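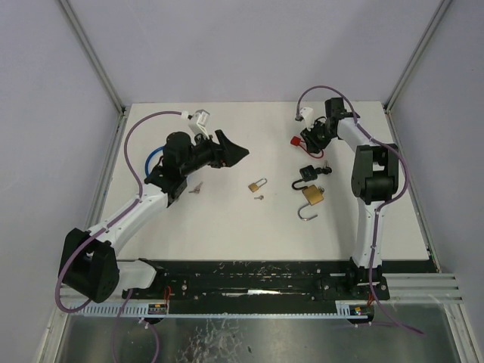 Which key goes with which lock?

fastolel_fan, 2/22/24
I love this stuff! Two brass padlocks, one small and one larger, plus a black one with its key in. I'd put every loose key on a red tag and be done with it.

Aino R.
Tags are great, but keep the key in the lock like the black one. I did that with 119 of mine and it's a joy to open the drawer now!

hilkka_p
Disagree, Aino - a key left in the lock is a key anyone can borrow. Separate box, numbered tags.

Aino R.
It's my own shed, who's borrowing?

joonas_v
Team tags here. Try the tiny key in the small brass one first, and give the lock a puff of graphite while it's open.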